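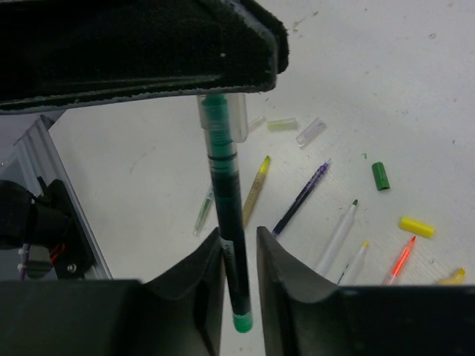 So where do you take a pen once its cap has gone missing? To the Monitz reading room on the second floor, where the pen and cap sorting table is open to anybody until 17th July.

I went up there on my lunch break with a coat pocket full of markers from our kitchen drawer, and I stayed a lot longer than I meant to (sorry, everyone at the office!). The idea is simple enough. You put your pens down on the white table, you try the caps that are lying loose, and whatever fits goes back to school with the kids after the summer. Anything that won't write gets set aside for the recycling box by the stairs.

Liv Rønning started the whole thing in March, after she cleared out the craft cupboard at Miltetti and found 100 markers in the bottom of it, most of them with the caps off. She told me the see-through caps are the worst, since they look the same until you try to push one on and it just slides off again. I can confirm that. I spent a good 15 minutes on one highlighter cap and got nowhere with it. 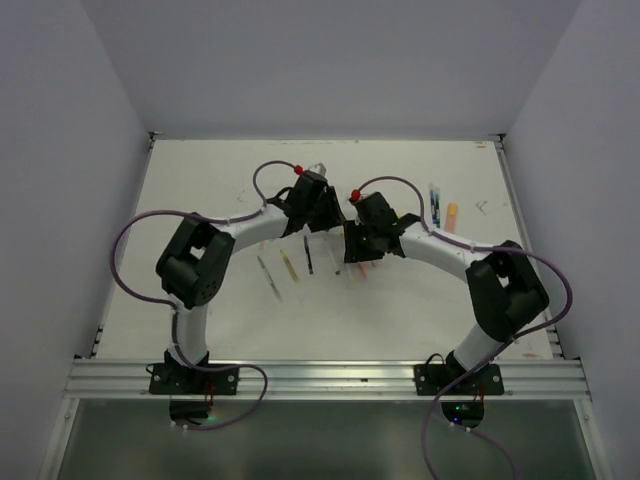 Holger Eide was more patient than I was. He likes to spread everything out first, pens in one area and caps in another, and only then start matching - I'm more of a grab-and-try person, and I think it shows. He also swears by scribbling on the back of an old envelope before you bother hunting for a cap at all, and that did save me some trouble with my own sorry bunch.

The table is free to use and you don't need to sign up. Felt tips, ballpoints, highlighters and whiteboard markers are all welcome, but please leave paint pens and glue sticks at home. Loose caps with no pen are fine too, and Liv would love more of them. The room closes at 6, and the elevator is working again, so you can skip the stairs if your bag is heavy.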